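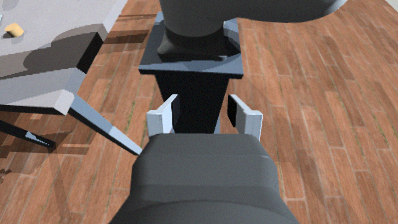
Remote Demonstration Operator, Simulated Two-Arm Cell (part-time, fixed term)

Ridunier is recruiting operators to record manipulation demonstrations for the Grekent project at our Rendlow office. Operators drive two simulated robot arms with a pair of hand controllers and complete short tabletop tasks from start to finish. The recordings are used to train control policies.

Pay is $27 per hour. There are 9 positions. Sessions start in October and run for the length of the contract, with no guarantee of extension.

The work

Each session consists of a calibration, a warm-up task that is not recorded, and two recording blocks with a break between them. A block is a list of written instructions such as "pick up the can and set it upright on the board" or "move the blue object to the other end of the table." The operator reads the instruction, performs it, marks the episode as success or failure, and resets the table layout.

All tasks use small objects on a shared table. Some are within reach of one arm only, and others require a handover between the arms. Cameras are switched between blocks, so the operator must be able to work from a view in which one arm partly hides the other.

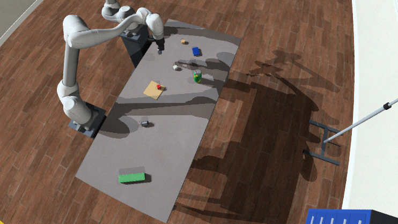 Episodes are reviewed the next working day. Reviewers reject an episode if the arm pauses for long stretches, if the gripper pushes an object into position when the instruction calls for a grasp, or if the success mark is wrong. A failed attempt that is marked as failed is kept and counts toward the block. Operators receive their acceptance rate weekly. The expected rate after training is 85 percent.

Controller mapping

The left controller drives the left arm and the right controller drives the right arm. Motion is relative: holding the side button engages the arm, releasing it freezes the arm in place so that you can reposition your hand. The trigger closes the gripper. Wrist rotation is mapped one to one and cannot be scaled. Translation can be scaled down for fine placement.

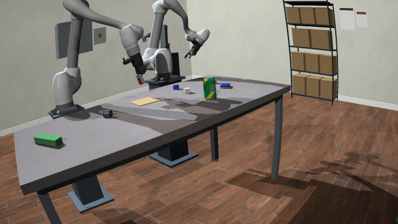
Two-arm table in the simulator. One gripper holds a small red and white object, the other is open.

Requirements

Age 18 or over and authorized to work in the United States
Normal or corrected-to-normal vision
Able to use both hands independently for 47 minutes at a time (the length of one recording block)
Able to read and follow written English instructions exactly as given
Available for at least two weekday sessions. Saturday sessions are optional.

Experience with remote equipment, CAD navigation or game controllers is useful. No robotics background is needed. Programming is not part of the job.

Training

Training is paid at the full rate and takes place on site in the Cunha Building. It ends with a placement test: a fixed set of pick-and-place instructions, performed with each arm separately and then with both. Applicants may repeat the test once.

How to apply

Send a resume and a list of the sessions you can attend to Albertina Nogueira, Demonstration Lead, with "Grekent operator" in the subject line. State which hand you write with. Cover letters are not read. Selected applicants will be invited to a short trial on the controllers before any offer is made.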